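Sunday catch-up, the library hours thing

4th May. Quick one, typing this between laundry loads so forgive the mess.

Went to the Narkitz branch meeting Thursday night. Packed, hot, not enough chairs. If you missed it: the city wants to hand evening and weekend staffing at the branch libraries over to Bramidex, the same outfit that runs the parking desk. The union found out from a line in a budget appendix. A line! No call, no letter, no sit-down. Gebhard Kuster, who has been our steward since before I was hired, read it out loud twice becuase people thought he was joking.

What the proposal says, as far as I could follow it. Regular staff keep weekday shifts until November. After that evenings go to the contractor, then Saturdays. Anyone who loses hours can "express interest" in a Bramidex job. Different pay scale, no pension, and seniority starts over at zero. Savings of roughly 2,000 dollars a month across the whole system. I had to ask if that was a typo. Not a typo.
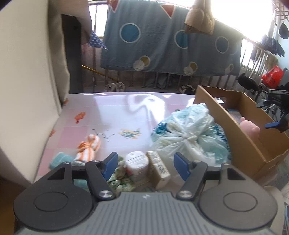
White bottle and a small carton on the table.

So the petition. We had 2,048 signatures as of Friday afternoon, paper and online together. The paper ones are mostly from the Patard neighborhood, where people actually use the branch after work -- homework help, the tax forms, the one printer that doesn't eat your quarters. I stood outside the grocery store with a clipboard for an evening and my feet still hurt. Got yelled at once. Got a lot of very long stories about story time in the old building.

A woman asked me whether contractors would really be that different. Fair question and I gave her a bad answer, so let me try again. The folks they hire will probably be perfectly nice. But they'll be on short contracts for less money and they'll leave, same as the parking desk people leave. Then the desk is run by whoever started last week. I've been at mine nine years and I still learn stuff about the local history shelf.

Also it's our jobs. I don't think we need to be shy about saying so.
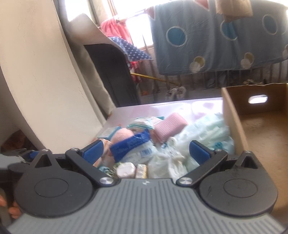

Management's line is that nothing has been decided. Okay. Then take it out of the budget and come talk to us, the contract says they have to give notice before any outsourcing and Gebhard has sent them the page number. Last I heard they were "reviewing the language." They've had that language for years, they signed it.

Two things you can do this week. Email your council member, in your own words, don't just paste the form letter (they filter those, or at least mine does). And come to the council session on Tuesday, public comment is at the start so get there early if you want to speak. Wear the green shirt if you have one. If you don't, Gebhard has a box of them, sizes are a bit random.

I'm signed up to speak and I have two minutes. Wrote out a draft last night and it came to almost six, so most of the good insults are going. My sister says keep the part about the printer.

The Sun ran a short piece on it Saturday, page whatever, and got the branch name wrong. Still, they ran it. Someone from there wants to talk to evening staff, so if your okay with being quoted let me know and I'll pass your number along. You can ask to stay anonymous.

Dryer's buzzing. More after Tuesday -- comments are open, be decent to each other please.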